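The Great Book Cull, part the second

So when I left you last time I was sitting on the stairs with a cold cup of tea and eleven carrier bags of paperbacks, wondering what I'd started. Thank you for all the comments, by the way, including the ones that said I was a monster. I'm still a monster. There are now fewer books in the house and I can see the skirting board behind the sofa for the first time since we moved in (it's cream! I'd have sworn it was white).

For anyone who missed it: at Easter, Hakim Hartono, my dear friend and the only person I know who irons tea towels, made a spreadsheet of every book under this roof. It took him most of a bank holiday and he wouldn't let me help. The total came to 2,943. I had been going round telling people I owned "a few hundred", and I believed it too, so that was a bit of a shock. Some of them were in the airing cupboard. A good many were duplicates, and I own a frankly embarrassing number of guides to places I've never been near, including one to Lisbon that's older than my marriage.

The rules I set myself were simple enough. If I hadn't opened it in six years, it went. If I had two, the uglier one went. If I only kept it so that visitors would think better of me, it went, and that took care of most of the bottom shelf and all of the German philosophy. Anything I dithered over for longer than it takes the kettle to boil got put on the table for later.

You can guess what happened with the table.

I should say a word about the table, as it's done more work this month than I have. It's square, it's pale, it lives on the grey carpet, and it was meant to be for jigsaws. Usha Fernandes gave me very firm instructions about it before we started. Usha has done two house clearances and a loft, and her view is that a sorting table has to be cleared down every single evening, or it stops being a sorting table and turns into another shelf, lower down and harder to dust. I nodded. I wrote it on a sticky note. By the second night I had maybe thirty ditherers piled up on there and was eating my toast standing.

So we did it her way in the end. Everything off, back in the crates, and then one book out at a time. You put it down flat, you look at it properly, you decide, and it either goes in a Zatalov crate for the shop or back on the shelf. Then the next. It sounds dreadfully slow, and it is, but it does work. When a book's in a stack it's part of a stack. On its own it has to explain itself.

And that's how I got to this one, which has been following me from flat to flat for longer than I care to work out.
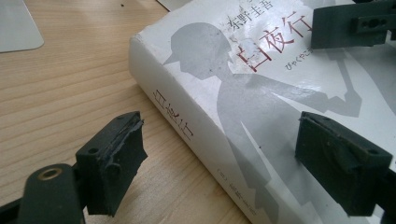 白夜行 having its turn. That shiny cover picks up every bit of light going.

Now, I can't read it. I want to get that out of the way early. I can make out the title because I once copied it on to the back of an envelope over and over until my hand knew it, and I can tell you the three characters mean something like "white night" and "going", and that is the full extent of my learning. I've read the story in English, where it's called Journey Under the Midnight Sun, and I read that one in a great greedy gulp over a wet week in August in a caravan with a leaking skylight. I remember the skylight nearly as well as the book. I'm not going to tell you the plot, partly because it's the sort of thing you should go into knowing nothing, and partly because I'd get it wrong. It's long, it covers a lot of years, it's bleak as anything, and when I'd finished I went and stood in the car park for a bit.

So by my own rules it should have been an easy one. Have I opened it in six years? I have not. Do I own it twice? In a manner of speaking, yes. Do I keep it so that visitors will think better of me? Well. Hakim raised an eyebrow at that point and I pretended to be looking for the tape.

But look at it! I do love that cover. It's so plain, all that white with the big grey silhouette laid over it and then the title in that brushy reddish lettering, like somebody did it in one go without lifting their wrist. It has picked up its share of specks over the years and I don't mind them. The English copy I read in the caravan had its own cover and I couldn't tell you one thing that was on it.

I bought it for 20p, since you ask. There used to be a man with a stall under the railway arches who priced everything by how much he wanted to carry it home again, and a big book in a language most of his customers couldn't read was never going to fetch much. I remember he gave me a bag for it with somebody else's sandwich receipt still in the bottom. I didn't know what it was. I hadn't heard of it, or of anyone who'd read it. I just liked it. The business with the envelope came later, when a colleague at my old job saw it on my desk and got so excited that she told me half the story in the lift, and then clapped her hand over her mouth and wouldn't say any more until I'd gone off and found it in English.

That's a good memory, the lift. I don't know if it counts as a reason.

Usha says it does, as long as you can only have a certain number of them. She calls it the sentimental allowance, and she's strict. You get one shelf. When the shelf's full, something has to come off before anything else goes on. Mine's the second one up on the Morov bookcase by the window, the one with the bowed middle, and I'm sorry to say it filled up in the first afternoon. There's my nan's Bible and her bus timetable that lived inside it. There's the atlas with the country missing where my brother cut it out for a school project. There are four Dick Francis novels that were my dad's, with his initials in biro and a very rude note in one of them about a horse.
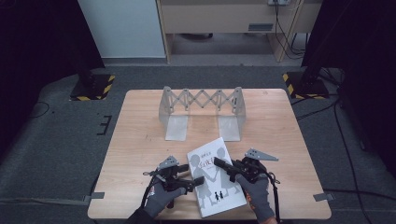
So if the midnight book goes on, one of those has to shift, and I spent a whole evening going back and forth over it. I took the atlas off. I put the atlas back. I took one Dick Francis off and felt so disloyal that I rang my brother, who said he'd never liked that one, and Dad hadn't much either, and why was I ringing during the snooker.

In the end it was the bus timetable that moved, and only as far as the kitchen drawer, so I'm aware that I've cheated. Hakim has made a note in the spreadsheet. There's a column for it now. The column is headed "cheating".

A few practical things, because several of you asked last time and I never got round to answering.

On boxes: don't fill a big one with books. I know everybody says this and I know you all do it anyway, as I did, and then you're stuck in a doorway with your knees bent waiting to be rescued. We went down to the small Zatalov crates and I could lift those myself, even up the step. Stand the hardbacks up along the sides and lay the paperbacks flat in the middle.

On dust: a clean, dry paintbrush along the top of the pages, brushing away from the spine. Hold the book shut while you do it. Do it by an open window and not, as I did, directly over your dinner.

On shiny covers: I was going at mine with a damp cloth for years and Usha took it off me. A soft dry one will do for most things, she says, and if a mark won't come off with that then it's part of the book now.

On where they go: Varnance, the shop on the corner by the chemist, took the lot off me in three trips and were lovely about it. They did gently turn down the encyclopaedias. Everybody turns down the encyclopaedias. If anyone reading this wants a set with volume nine missing, you know where I am, and I'll throw in the Lisbon guide.

On the bowed shelf: yes, I know. Someone left a comment saying I should turn the board over so that it bows the other way, and then it'll flatten itself out in time, and I think that's brilliant and slightly frightening. Has anyone done it? Mine's held up with those little brown pegs, so I think it'd come out easily enough once it was empty. I've been meaning to paint the thing as well. I've got half a tin of Sveinbjörnsson blue left over from the bathroom, and Hakim thinks it's far too dark for that corner, but he thinks everything's too dark for that corner.

The tally so far is a bit over a third gone, and Hakim will have the proper number once he's taken out the ones I've sneaked back in. I've still got the airing cupboard to do and the long shelf on the landing, which is cookery, and I'm dreading it. I've set myself twenty a day. I managed twenty yesterday, and then I sat down with number twenty-one, a 1970s thing about fondue, and the next I knew it was dark out and I hadn't put anything on for tea.

Meanwhile I've started the English one again, the proper caravan copy, coffee ring and all. I'm on page 60 and I've already shouted at someone in it. More from the landing next time, assuming I can get past the fondue.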